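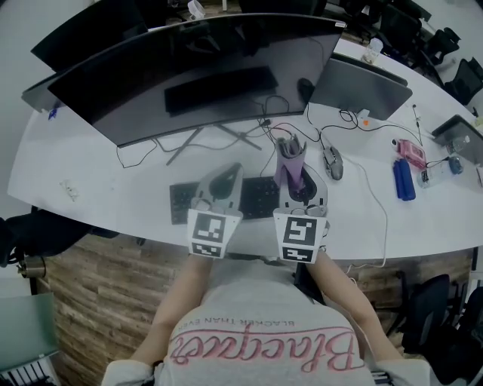

Renee Tackaberry
Staff Writer, Admissions & Aid

11/15/19

Wullmont University is pushing back its deadline for fall graduate applications from overseas. New cutoff is the last day of January, four weeks later than the old one. Applies to master's programs only. PhD applicants, no change, your date stays where it was.

The school put the notice up on its admissions page this morning after a rough October for the online portal. Transcript uploads were timing out for days. Applicants were getting charged the fee and then bounced back to page one. The school says it logged 2855 open applications from outside the US when the trouble started and can't say how many of those people gave up.

Fee is still $70. Anyone who paid twice gets the second payment back automaticaly, to the same card, no form needed. Bank transfers take longer and you do have to email for those.

Also new: English test scores can now come in after the application, as long as they arrive before the file goes to review. Before this they had to be in on the day. Students in cities with few test dates had been asking for that a long time. Minimum scores are the same as last year.

Recommendation letters, still three. Still sent by the recommender directly.

Four departments are sitting this out and keeping the old date: nursing, architecture, public health and the joint business degree with Vendolthorpe College. The joint degree has its own portal anyway, which was not hit. Check the department page before you assume anything.

Housing is the catch. Graduate rooms at the Zakovholm campus are given out in the order offers are accepted, and the housing office has not moved its dates at all. Apply late and you could be looking at private rentals, so budget for that. The Wunderlich travel grant for first-year students also keeps its original deadline, and it it's a separate form.

Decisions were due in mid-March. School now says "by early April." Visa paperwork goes out after the deposit is paid, same as before.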